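Notes for week 4, cloths and surfaces. Same as always: read these before you come in, scribble on them, and bring them back a bit damp around the corners like everyone else's.

I said last week that I'd put the microfibre stuff in writing, and then I went on about vinegar for half the evening and never did. So this handout is mostly microfibre, with a bit about timber tabletops at the end and a reminder about the homework that I know at least a few of you are dodging.

## What the cloth is doing

A microfibre cloth is usually a blend of polyester and polyamide, spun very fine and often split, so each strand has edges. Those edges pick up dust and grease that a cotton rag tends to push along the bench. You can feel it if your hands are a bit dry (mine are, every winter): the cloth catches on your skin. I can't stand that feeling, but it's a good sign in a cloth.

The number people ask me about is the gsm, grams per square metre. The thick plush ones at Flumik are 400 gsm and they're lovely for drying and for final dusting. For glass I'd go thinner and flatter, because plush leaves fluff and then you're chasing fluff across the window at eight at night with your glasses on your head.

Colours! I keep purple for dry dusting and timber, and teal for anything near the sink. You can pick whatever you like, as long as the whole household knows. Vusumuzi Tshabalala uses laundry marker on the hems, and I've pinched that idea for the share-house people in the group.

## Folding, and the other thing

Fold in half, then in half again. You've now got eight faces to work with, counting both sides as you turn it out, and you move to a fresh one when the current one looks grubby. Flat hand, light pressure, overlapping strokes in one direction. I know scrubbing in circles feels productive. Look at the table from low down afterwards with a lamp on and you'll see the circles.

The other thing is the scrunch. A scrunched cloth is no good for a big flat surface, but it's perfect for the inside corners of trays, around lamp bases, and the grooves in chair backs. Pull up a lump from the middle, let the rest hang as a tail, and work with the lump. When it's dirty, shake it out and pull up another bit. Ute Kleinschmidt does the spindles on her staircase this way and swears she's halved the time, though I've seen that staircase and I have questions.

## Timber tabletops

Pale timber shows everything. Before you wipe, find out what the finish is, and if you don't know, try a barely damp cloth on the underside first. Then:

- Clear the table. Lift things, please, don't slide them. Little trays are the worst for dragging grit along underneath.
- Dust dry with the purple cloth, going with the grain.
- Wipe with a second cloth, wrung out until you can't get another drop.
- Dry it straight away, edges too.
- Wipe the bottoms of whatever you took off before it goes back.

Mats get their own go. Take the mat right off, do both sides, and let it dry completely before you lay it down again. Moisture sitting under a mat is how Gerd Reinholz ended up with a cloudy rectangle on a very nice dining table, and he's still got it (he puts a bigger mat over it, which I've told him is cheating).

If you're using the Predwood oil on bare timber, remember that oily rags can heat up by themselves and catch fire. Lay them flat outside to dry, one layer, and never leave them balled up in a bin. Don't put them in with your good cloths either. I'm a bore about this one and I don't care.

## Washing the cloths

Forty degrees is plenty. I wash mine at 40 with a small squirt of liquid detergent, and they only go in with each other. Towels shed lint, and the microfibre will hang on to every bit of it. Skip the fabric softener, it coats the fibres and they stop grabbing. If somebody in your house has already softened the lot, a couple of hot-ish washes with no softener will generally bring them most of the way back.

Hang them up to dry if you've got the space. If it's the dryer, low heat and no dryer sheets.

Retire a cloth when it goes stiff or smells even after a wash. Mine get demoted to bike chains and the barbecue.

## Homework

Pick one table at home and do it properly, start to finish, with two cloths. Write down how long it took (my kitchen table was 18 minutes the first time, 21 the second because I got fussy) and whether you saw streaks under a lamp. Bring your most worn-out cloth as well, we'll do the softener test at the tea break.

Knut, I've still got your bucket.

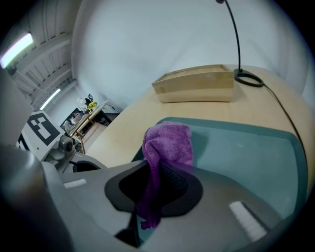
Rima Geagea wrote back that she'd tried the purple-for-timber, teal-for-sink rule at home and it lasted until her kids wiped the dog, so she's gone over to marking the hems, and could we please go over wringing out again next time, as her second cloth is still leaving streaks.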